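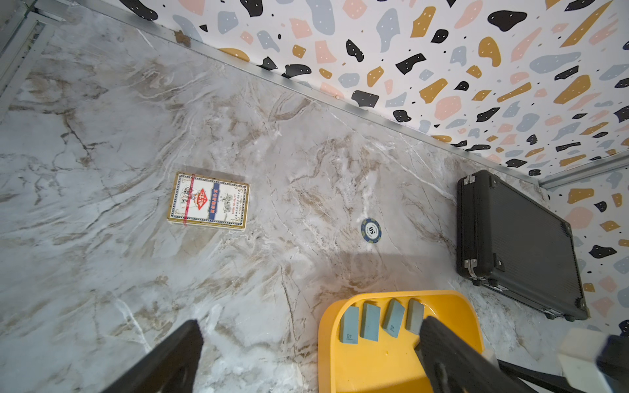

Storing Cards and Poker Chips

Residents who borrow games from the common room are asked to return each set in the condition in which it was issued. The following guidance applies to playing cards, chips and hard-shell chip cases.

Cards
Keep every deck in its own cardboard box. Before closing the box, square the deck on a flat surface and confirm that the jokers are included. Wipe cards with a dry cloth only. A boxed deck should be stored flat, away from sinks and radiators.

Chips
Sort chips by value before packing. A single chip left on the counter, such as the navy blue 50 beside the cards, should go back in its row before the lid is closed. Chips may be washed in lukewarm water with a drop of dish soap, 19 at a time, and must be left on a towel for 45 minutes before they are put away.

Cases
Lay the case flat when opening or closing it. Dust collects between the fine ridges of the lid and may be removed with a soft, dry brush, working along the ridges. Check the hinges each August and tighten any loose screws by hand.

Marble-Patterned Surfaces
Brown smudges near the metal trim should be treated with a damp cloth and mild soap. Scouring pads are not permitted. Dry the seam along the wall afterward, and keep wet cloths off the wallpaper.

Missing pieces should be reported to Khrystyna Mykhailiuk within 14 days.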